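Trips > Small Towns > Open Days

Clemmont Mill Open Day: go for the looms, stay for the scones

So I finally made it to the open day at the old Clemmont weaving mill, after missing it three years running (once for a wedding, twice because I got the month wrong). It's in July, people. Write it on the fridge.

Entry was $8, cash only, and the car park was a paddock. Gumboots, if you own them! Our tour was led by Iolanda Fontes, who started there as a winder at sixteen and still has to shout over the big loom out of habit, even when it's switched off. They ran it for us just before noon and I felt it in my fillings. There are 1,000 warp threads on the narrow one, all drawn in by hand, and if you get one wrong you find out a metre later.

I have a soft spot for checks, I'll admit it. My nan had a checked cloth for every meal and I've been hunting for a decent one ever since she died and my aunty nabbed the lot.

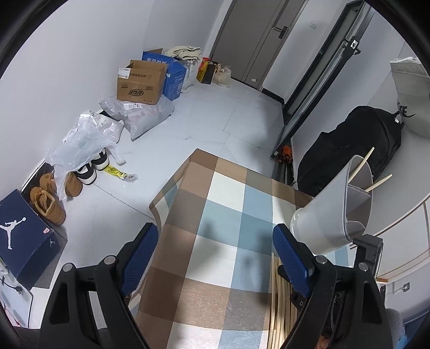 Anyway, the mill shop was my downfall. I went in for a tea towel and came out with two, plus a blanket from the seconds bin with a fault I still can't find. The colours lean to greys and mossy greens this year, and Iolanda reckons the mustard always goes first, so get there early if that's your thing.

The dye shed was a bit of a letdown. Vats with lids on, a laminated sign, and that was your lot. The scones made up for it.

Comments

Gilmar Marinho: Did they have the bobbin sale on? I got 31 for a fiver last time and my wife has banned me from going back.

Tainá Portela: Is it okay with a pram? The stairs looked steep on the website.

Edileuza Batista: @Tainá ground floor is fine, skip the loft. The scones are on the ground floor too!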